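Keeping a shared desk in order

I have written before about kitchen drawers, and Marlene Wunderlich kindly asked whether the same ideas would do for the office, where she has one of those big white desks and never a pen when the telephone rings. They do, with a few small changes!

Start with the pens, as they are what goes astray first. On a Friday afternoon, once the post has gone, tip the whole lot out and try each one on scrap paper (the back of an old envelope is perfect). I did mine last November and had 43, of which 16 wrote properly, and I am ashamed to say I had been moving the others from pot to pot for years. Markers like to be stored lying flat, with the cap pushed on until it clicks.

A soft cloth, barely damp, is all the desktop needs. Leave it to dry before anything goes back.

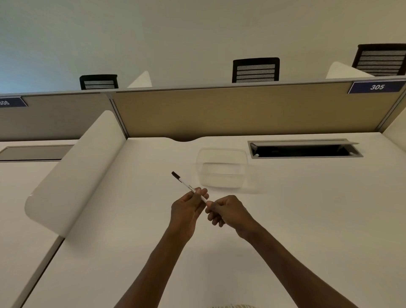
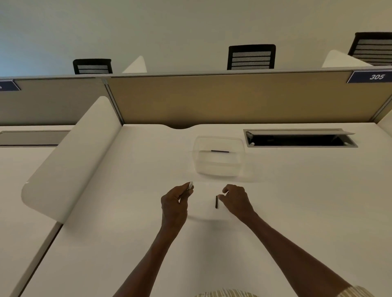 Now for the box, which I do feel strongly about. Please don't rush out and buy a fancy organiser with a dozen little slots, because you will spend your days trying to remember which slot is which. A clear plastic box with rounded corners, like the one on the white desk, is quite enough, and you can see what is in it without getting up. Wash it in warm soapy water now and then, dry it with a tea towel and keep it within easy reach, but well back from your elbow if you are at all like me and wave your arms about on the telephone.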